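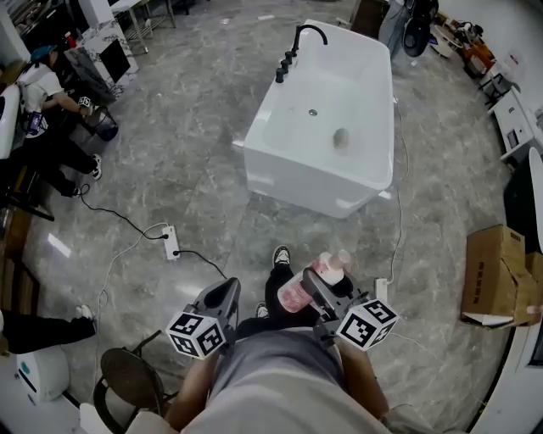

Hand-held grippers in use beside a freestanding bathtub on a showroom floor.

Organisations planning for automation tend to budget for the machine and leave the demonstration work to whatever remains at year end. Drimport should reverse that order in its next capital plan.

The draft sets aside funds for one robot arm and 3 sets of hand-held grippers. It makes no provision for power, seating, spare marker cubes or the hours of the people holding the equipment. A budget of 300 paid hours was requested in December and deferred — a mistake, in my view. Grippers without trained operators will sit in a cupboard and lose value.

Nisreen Semaan has argued that labour belongs in the operating budget. That is sound accounting, but the two requests should still be approved together, or the arm should wait a year.

Shahla Shirazi
May 6, 2026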